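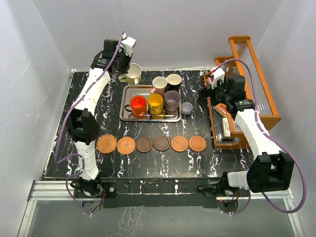
Ticket 445
Queue: Equipment planning
Subject: Second table, what to order and what it costs to keep running
Priority: Normal
Status: Open, waiting on quote
Opened: Thursday, October 1, 2026

Request

We want a second two-arm table for the mug and coaster task. The current one is booked solid and the Kurnovov work needs its own slot. Please confirm what has to be bought new and what can come out of stores.

Already checked

Arms. Trulley quoted a pair in May. That quote has lapsed. Their web form rejects our account number, so I asked for a new quote by email. No answer yet.

Grippers. Same black and white type as on the current table. I don't want to mix types, as we would have to hold two sets of fingers.

Table and rail. Stores has one length of aluminum rail, long enough for the front edge. No top. Gruditico can supply a black marble-pattern top to match, but only with the walls as a set. I asked for a price without the walls.

Cables. This is where the last budget went wrong. We ordered the standard length and it was too short once the arm reached the back of the table. Order the longer one for both arms, plus 2 spares.

Props. Mugs, tray, rack and coasters are cheap but they were left off the last order completely and ended up on somebody's card. We need a full duplicate set: six mugs in different colors, a metal tray, rattan coasters as well as the plain round ones, and an orange wooden rack. The rack has the longest lead time, 37 days from Poduval.

Problem

The approval form will not accept the order as one line. It stops with "category mismatch" because the props are consumables and the arms are capital. Splitting it into two requests gets past the error, but then the props go to a different approver and can be turned down separately. That is how we ended up short last time.

Tried: one request with the props listed as accessories. Rejected.
Tried: props attached as a PDF to the arms request. Accepted by the form, but the total does not include them.
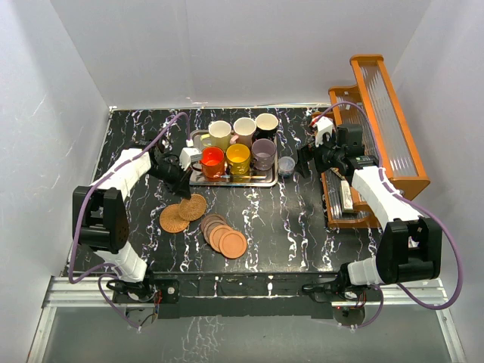 Purchasing desk: Split it, but put the number of the first request in the reference box of the second. They will then be reviewed together. Anything under 100 dollars can stay on the consumables request without a quote. I still need the Trulley price before either one can move.

Reply from requester

Done, both are in and cross-referenced. The rack is over the limit so I have asked Poduval for a written quote – the mugs and coasters are under. I also added a line for spare gripper fingers, which was missing.

Still open: Trulley quote, Gruditico price without walls. Leave the ticket open until both are attached.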